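Chapter 7
Showing the Arm What to Do

By now you have moved a robot arm by typing in positions. Fine for a bolt in a hole. Every bolt the same, every hole where you left it. Now try it with flowers.

This chapter is about the other way. You do the job yourself, through the arm, and the arm's movements are saved while you do it. Later a program learns from what was saved. Two ways of showing, and we'll use both:

By hand. You take hold of the arm and push it through the task. Cheap, quick to set up, good for one arm. Poor for two, you run out of hands.

By remote control. You hold a pair of small leader arms and the big ones copy you. More wiring, more to go wrong. But both arms move at once, and your own fingers stay out of the work.

The running task for the chapter is vase filling. Artificial stems laid on the floor of the cell, one vase, two arms. Pick up a stem, get the end of it over the rim, let go. Sounds like nothing. Try it through a gripper before you decide.
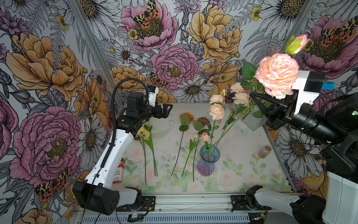 Two arms, one vase, several stems still to go in.
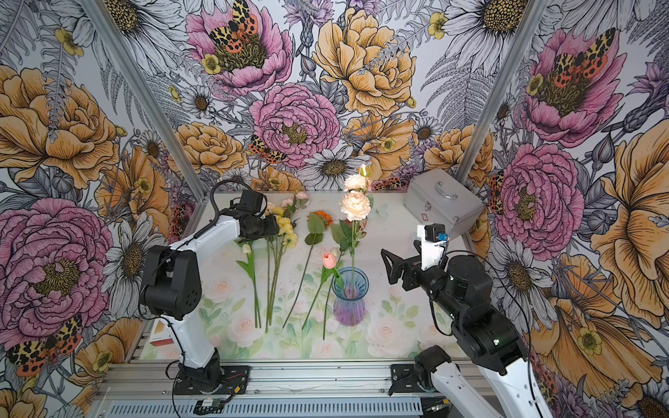

Chia-hao Fang

Why flowers? Stems bend. A heavy bloom at one end makes the whole thing swing when you lift it, and it swings again when you stop. Where you grip matters more than how hard. Close to the bloom and you control the head but the tail wanders off. Low on the stem and the head flops. There's no single right answer and thats the point — you will find your own grip, and the person at the next bench will find another, and the learner has to cope with both.

I first ran this excercise at Darkport with the old Jamska controllers, where the copying arm lagged so badly that people learned to wait after every move. The waiting got learned too. A policy trained on those runs would stop dead over the vase, for no reason anyone could see on the day. So: whatever you do, the arm will do. Pauses, wobbles, second tries.

Before you start, read section 7.2 on the Vullon software. Set the home pose. Check both grippers open fully. Then do 3 practice runs and throw them away, all of them, even the good one.

After that, aim for 50 saved runs. Around an hour for most pairs, longer if you swap drivers. Do swap. Move the vase a little between runs and change the order of the stems. Don't tidy them into the same row each time.

A run counts if the stem ends up standing in the vase and the gripper has let go. Leaning is allowed. Dropped and picked up again — keep it, but mark it, we come back to those under Matheson's rule in 7.5.

7.1 Holding the leader arms

Sit down. Elbows on the bench, both of them. Most shaky runs come from the shoulder and resting your elbows fixes half of it. Hold the handles loosely, thumb on the trigger, and go slower than feels natural.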